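Recording a sorting task by remote control

Set up the leader arm and the follower arm before you put any parts out. Power the follower first, wait for the light to go steady, then match both arms to the rest pose by hand.

1. Open Godico and start a new session. Name it after the task and your initials.
2. Set the episode limit to 400 frames. A sort that runs longer should be deleted and done again.
3. Press record, pause a second, then move. Keep the grip open until you are over the part.
4. Place the part in its bin, go back to the rest pose, and stop the recording.

Aim for 100 good episodes per part type. Teodor Olteanu's first set had 152, and we kept 7.
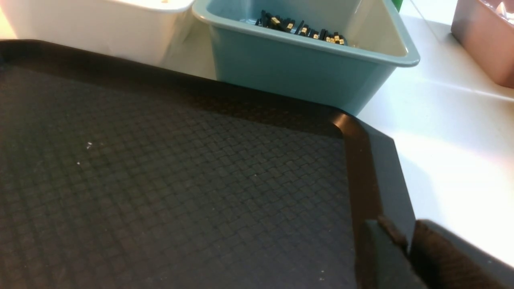

Check the wrist view before each batch. Your fingers should show in a lower corner with a gap between them. Bring the grip down over the tray rim slowly, as the raised edge is easy to catch. Small specks on the black weave stand out, so wipe the tray between batches. Leave the teal bin where it is for the whole session, with the gold ends of the parts in view.

Save, then copy the session to the Tastus drive.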